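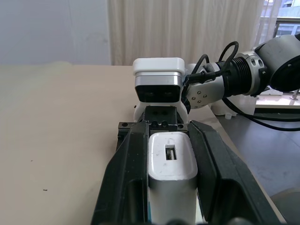
5. Connecting the Power Adapter

The Flikine desk lamp is powered through a USB power adapter. Use the adapter supplied by Firnberg or another one with the same output rating, printed on the lamp's base.

1. Set the lamp on a flat, dry surface and turn the dial to OFF.

2. Unwind the cord completely. Do not run it under a rug or the legs of a desk.

3. Push the flat end of the cord into the USB-A port on the adapter. The plug fits one way only. If it stops short, turn it over and try again.

4. Push the small end of the cord into the socket at the back of the lamp base.

5. Plug the adapter into a wall outlet. The indicator on the base lights up within 7 seconds.

Note: Small scuffs on the adapter housing do not affect its use. Replace the adapter if the housing is cracked or the port is bent or loose.

CAUTION: Hold the adapter by its body when you unplug it. Never pull on the cord.

CAUTION: Keep metal objects out of the USB port. Unplug the adapter before you clean it, and wipe it with a dry cloth only.

If the indicator stays off, see Section 7, Troubleshooting.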